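1/ We've been trying to get the old library computers in Gresdale back into use since the spring. Thread on how it's going, mostly so I stop answering the same three emails.

2/ The council gave us 40 desktops. Most are fine. A few need a new processor, and you can't tell which until the side panel is off.
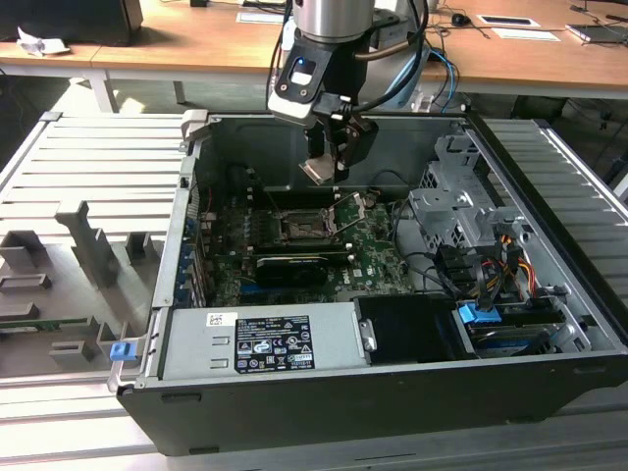 GRESDALE, May

3/ The room above the Chung bakery is ours until the end of summer. Rent is £400 for the whole stretch, paid. Bring your own mug.

4/ Nizar Sayegh has the spreadsheet. If your school or club asked for machines and hasn't heard back, write to him and put the club name in the subject line.

5/ Biggest hold-up is monitors — people give away the computer and keep the screen. We are 9 short. Any size will do if the stand is with it.

6/ Old drives get wiped before anything leaves. Maricel Tagle signs the sheet for each one. Please don't ask us to skip it for a friend.

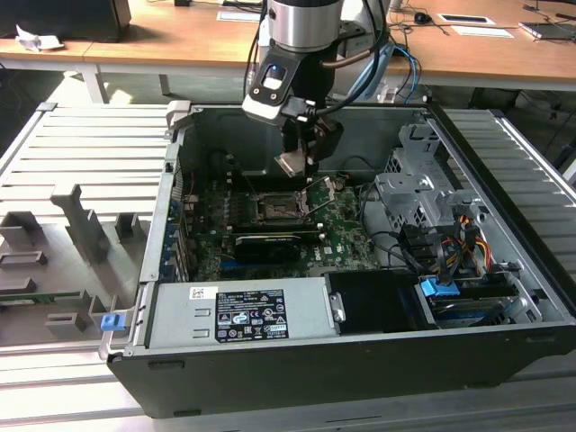 7/ Where they're going next

Seven to the Faltis Road homework club, then the day centre. Wenjie Xue is driving, so be in when she rings.

8/ Keyboards: we have plenty. No more keyboards, thank you.

9/ Drop-offs are at the side door, 4pm to 6pm. The front bell still doesn't work.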